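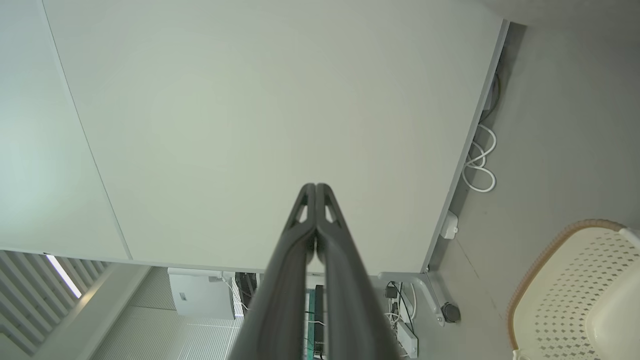

The gripper over the table, fingers closed. Saturday, open day at Bamer.

Up at six, drove out to Cillbridge with the window down as far as the river and then had to put it up for the dust. They are still resurfacing past the grain store. Parked behind the Bamer building a little before ten. There was a hand-lettered sign for visitors and an arrow that pointed at a hedge, so I followed a man with two boys and we all went in by the loading door.

Signed in, got a sticker with my name spelled wrong, coffee from an urn. The open day was supposed to start at ten and started at 10:20. A woman from the front office welcomed us and said where the bathrooms were and asked us to stay behind the tape. Then we were split into three groups by the color of our stickers. Mine was yellow, which meant arms first, then the machine shop, then the talk.

The arm room is smaller than I had pictured from the newsletter. The man running it was Khang Lại. He used to be at Phan doing packaging lines and came over to Bamer in May of last year. Quiet voice, I had to move to the front to hear him. He had the arm parked over the table with the fingers shut when we came in and he left it like that while he talked, maybe five minutes. Two fingers, dark gray, long and narrowing toward rounded tips, with little triangular openings near the ends. I asked what the openings were for and he said mainly to save weight, and that they had tried solid ones first and the arm was slower to settle.

There is a small camera at the wrist, so it always sees its own fingers from behind. He put the picture up on a monitor for us. A lot of what it sees is not the job at all. You get the floor past the end of the table, the power strip, a coil of white cable, a plastic chair, the blinds with the sun coming through. One of the boys wanted to know if the robot knew it was looking at a chair. Khang said it had no use for chairs and so had never been told about them.

He then did the demonstration. First open and close, open and close, slowly, then faster. Then he set out some foam blocks and it picked them up one at a time and put them in a tray. It dropped one. It went back for it without being told, and people clapped, and he said that was the part they had spent the winter on. Before Christmas it would have carried on to the tray with nothing in its fingers and let go of nothing.

After that he ran it on cloth, which is what I had come for. A dish towel laid flat, and it has to find a corner and lift it. This is much harder than a block. It made four tries while we stood there and got the corner on two. The fingers come down nearly level with the table and one slides under. On the misses it pinched the towel a bit in from the edge and the whole thing came up in a lump. He wrote each one down on a clipboard, the misses as well. He told us they had logged 314 tries on towels so far and that 98 of them were from this week alone. I asked what share were good and he said it depended very much on which towel.

I asked about the laundry at Zimville and whether something like this could ever sort for us. I gave him our situation, that we get linens in all mixed and damp and that the sorting table is where people's backs go. He didn't oversell it. He said damp cloth is a problem for them still, it sticks to itself, and he would not want to put a date on it. He took my email and said he would send me the write-up on the towel work when it was finished. I told him I could send him a box of retired hospital towels if those would be of use and he said yes right away, all sizes, stained was fine. So I need to do that. Ask Monday which bin.

One thing I want to remember is the table. I had expected something with fences and bolts and it was a plain pale tabletop in a room with blinds. He said the light from the window gives them trouble in the mornings. They could shut it out but then it would only work in a dark room, and most people's rooms are not dark.

Machine shop was fine. Loud. They were cutting brackets and handed around a finished one, still oily. I got oil on my good jacket cuff. The talk at the end ran long, more than 35 minutes, and was mostly about the building and the second floor they want to add. I sat next to a retired lady who taught shop at the high school here and she had better questions than the rest of us. She asked who oils it. The speaker had to go find out.

Sandwiches after. Egg salad or ham, and I had ham. Talked to the father of the two boys, who drives for the feed company and had only come in because it looked like rain. It did not rain.

Went back by the arm room on my way out to return the pen I had walked off with. Khang was setting up for the blue group and the towel was back on the table, folded this time. I didn't stay.

Home by three. Stopped for gas and for the hinge for the shed door, which they had, but only in brass. Called Mother. She asked if it looked like a person and I told her it looked like a pair of tongs. Soaked the jacket cuff in dish soap, will see in the morning.

To do: towels, email about the write-up, take back the hinge if the brass is no good. Tell Denise at work about the clipboard, I think we should be writing down our own misses at the folding table for a couple of weeks and see what we get.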